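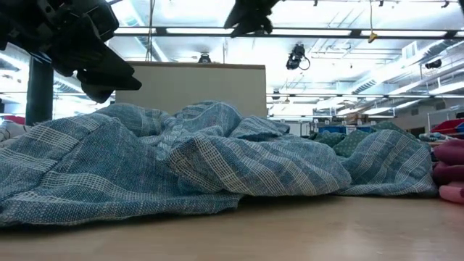
Thread on the Stilletel two-arm folding station, which our laundry has had on trial from Wastance since last September. A few people asked for a plain rundown before they book a demo. I run the plant floor, I don't work for the vendor.

1/ What you get: two arms, grippers, cameras, a control cabinet, and the software license. The table is extra. We built our own and saved some money, but check the height in the install sheet first. Ours was too low and we had to shim the legs.

2/ Setup took 2 visits. The first was mounting and power. The second was calibration and teaching it our items. You can teach new items yourself after that, but plan a full shift for each one the first time.

3/ Best results are on flat pieces. Napkins, hand towels, pillowcases. On a good day it does up to 100 hand towels an hour. A trained person here is faster than that, but also has other things to do.

4/ Woven throws and anything with a loose weave are slower. The arms need to find a corner before they do anything else, and when the cloth lands in a heap they may regrab several times. Stripes and plaids gave us more retries than solid colors. Support says the next release handles patterns better. I haven't seen it yet.

5/ Fitted sheets: don't bother. It will try, then park the piece and call for help. We pull them out at sorting.

6/ Grippers. The fingertip pads are a wear part. Ours lasted 48 shifts on terry and less on canvas. A pair of pads is $35 and swapping them takes a hex key. Keep spares on the shelf, shipping is slow.

7/ Lint is the real maintenance job. Wipe the camera covers every shift. When we skipped it, the corner detection got noticeably worse by the end of the day.

8/ Noise is fine. You can talk next to it. It stops if you reach into the zone, and you restart it from the panel. New staff get used to it in a few days.

9/ We also looked at the Bukell unit. It's a feeder and folder in one, quicker on sheets, and it takes up a lot more floor. If you only run bed linen I would look at that one first. We run mixed loads from small accounts, so it didn't fit.

10/ Service contract: Bodnár handles it in our region. Phone support has been good. On-site took longer than the contract said, both times. Get the response hours in writing.

11/ We're extending the trial on one line and holding off on a second until the pattern update is out. I'll add to this thread when we've run it on the throws.

12/ Someone asked about leasing. Yes, monthly, pads not included.

June 5, 2019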